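Section 2: Setting Up Your Brokine Label Maker

Welcome to the fun part! By the end of this section you'll have a working label maker, a loaded tape cartridge and your first printed label. Most people get through it in one sitting, and after that the hard bit is stopping — once you've labeled one shelf, the rest of the house starts to look very unlabeled indeed.

Before you start

You'll need the label maker, one tape cartridge (a starter cartridge is in the lid of the carton), the charging cable and a pair of ordinary scissors for trimming. Work on a clean, flat surface with good light. The cartridge door has a small latch that is much easier to find when you can see it.

CAUTION: The cutter blade sits just inside the tape exit slot. Keep fingers out of the slot at all times, even when the power is off.

2.1 Charging

1. Peel the protective film from the screen.
2. Plug the small end of the cable into the port on the back edge. It only goes in one way, so don't force it.
3. Plug the other end into a wall charger or a computer. The light next to the port turns amber.
4. Wait until the light turns green, then unplug.

Note: You can type and save labels while charging, but printing is turned off until the cable comes out.

2.2 Loading the tape

1. Slide the latch toward the hinge and lift the cartridge door.
2. Check that the tape in the new cartridge is tight. If it sags, turn the small gray wheel clockwise with a fingertip until the slack is gone.
3. Hold the cartridge with the printed side up and lower it straight down until it clicks on both sides.
4. Feed the loose end of the tape through the exit slot until 2 cm shows on the outside.
5. Close the door. The screen shows the width of the tape you loaded.

If the screen says CHECK TAPE, open the door, press down firmly on both corners of the cartridge and close it again. This fixes it nearly every time.

CAUTION: Never pull tape out by hand to make it feed faster. Use the FEED button, or you can bend the print head guide.

2.3 Printing your first label

1. Hold the power button until the start screen appears.
2. Choose your language with the arrow keys and press OK.
3. Type a word. Short ones look great in the large size!
4. Press PREVIEW to see the whole label, including the margins.
5. Press PRINT and let the tape stop moving completely.
6. Squeeze the cutter lever once, all the way down.

A label can hold up to 25 characters on one line. For longer text, press the line key and carry on below; the printer makes both lines smaller to fit.

2.4 Sticking labels to different surfaces

Glass, metal and smooth plastic are a joy. Wipe them with a dry cloth, peel the backing, press from the middle outward, and you're done. Painted wood works well too, as long as the paint has had time to cure.

Fabric needs a different tape. Standard tape lifts at the corners on anything soft, so use the Istitz iron-on tape for cloth, or put a standard label on a cardboard tag and tie it on. Tags are lovely on storage boxes because you can swap them when the contents change.
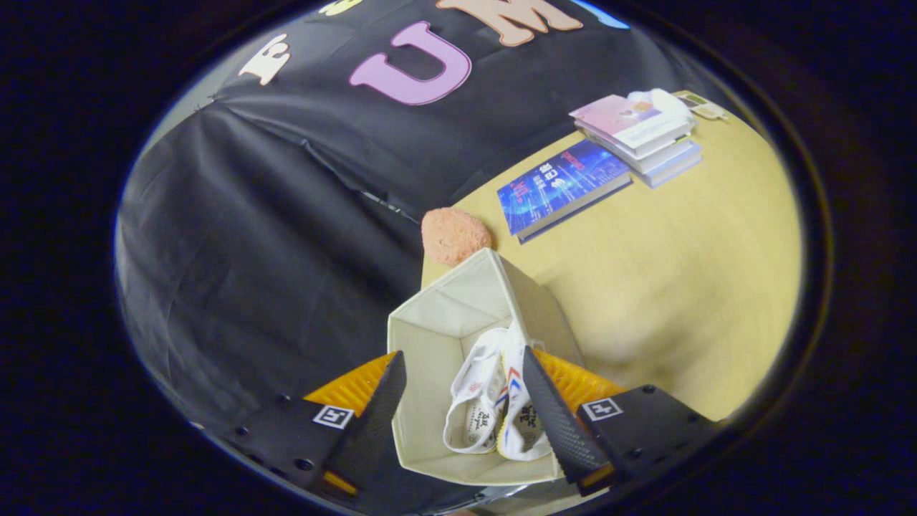
Fabric storage bin with folded items inside.

For iron-on tape, set the iron to medium with no steam, cover the label with a thin cloth and press for 6 seconds. Let it cool fully before you touch the edges. Try a scrap piece first if you aren't sure how the fabric handles heat.

CAUTION: Do not iron labels onto coated, waterproof or stretch fabrics.

2.5 Saving your favorites

The memory holds 3000 characters in total, and that goes a long way. To save a label, press and hold the star key, pick an empty slot and press OK. To bring it back, tap the star key once and scroll. Saved labels stay put when the battery runs down, so go ahead and store the whole pantry.

Tip: Save one blank layout with your chosen font and border, then open it each time you start something new. Your shelves will match, and you'll skip four button presses per label — a real treat on a big sorting day.

For cleaning the print head, go to Section 3. For borders and symbols, see Section 4.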